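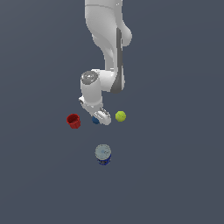 A test layout in Bredeo, with the simulated arm down near the blue ball. Screenshot: Lirnance

The first thing the lead planner developer at Lirnance wants me to know is that the arm isn't the hard part. "You can get an arm to a point in space before lunch on your first day," she says, pulling a second chair over to her desk. "Getting it there without knocking over the cup, that's the job."

I've come to the company's office above a bike shop to talk about Bredeo, the motion planning package the team has been building for a little over two years. There are three of them on it. She asked me not to use names (they're all shy, she says, and one of them is very shy), so I'll stick with job titles.

Bredeo runs in simulation first, always. On her screen there's a plain gray ground, a white arm, two balls, a red cup and a blue can. I ask if they ever thought of making it prettier, a kitchen maybe, and she laughs. "We had a kitchen! We spent most of May on the kitchen. Then every time a plan failed we'd be hunting around behind the toaster trying to see what went wrong. Now it's gray and I can see everything."

So what does the software do, in words I can follow? She thinks about that for a while. The planner gets a list of objects with their positions and shapes, plus a goal, like picking up the blue ball. It comes up with a bunch of possible ways for the gripper to come in, throws out the ones that would run the fingers through a neighbor, and scores the rest. Then it works out a path for the whole arm – elbow and all – that ends in the best of them.

"People watch the fingers," she says. "I watch the elbow. The elbow is where you get hurt."

She likes clusters like this one. A ball alone on a table tells you nothing, in her view. With something on either side, the gripper has to tilt, and once it tilts the wrist has to end up somewhere reasonable. The nightly test set has 1249 layouts in it, each one with a fixed random seed so a failure can be played back exactly. When I visited, 504 of those were what she calls "tight" ones, where objects sit close enough that coming straight down is ruled out.

I wanted to know about the failures, and she was pretty cheerful about them. For a long stretch the planner would pick a lovely grasp and then time out looking for a path to it. "It was in love with grasps it couldn't reach," is how she puts it. The fix was to run a quick, sloppy reach check before the scoring, and that came out of an argument with the developer who writes Rola, their perception module. He was tired of being blamed.

Rola is the piece that turns camera data into that list of objects. In most of the planning tests it's switched off and the positions come straight from the simulator. He leans over from the next desk to tell me this is unfair to him. "She plans with perfect information and then she meets my information," he says. "Then we have a meeting." These days they pad every shape a little to cover his error, and the padding is a setting anyone can change, and yes, they've fought over the number.

What about real hardware? That's coming through Peeters, a small packaging outfit that has agreed to try the planner on a sorting bench. The wait has been almost entirely on the software side, she says, mainly the part that notices when the arm is drifting off its path and decides whether to replan or just stop. Right now it stops too much. "I'd take that over the other thing."

Before I go she queues up a new run, types in a note about the elbow, and goes looking for her coffee. The perception developer asks me to write down that Rola had a good week. I've written it down.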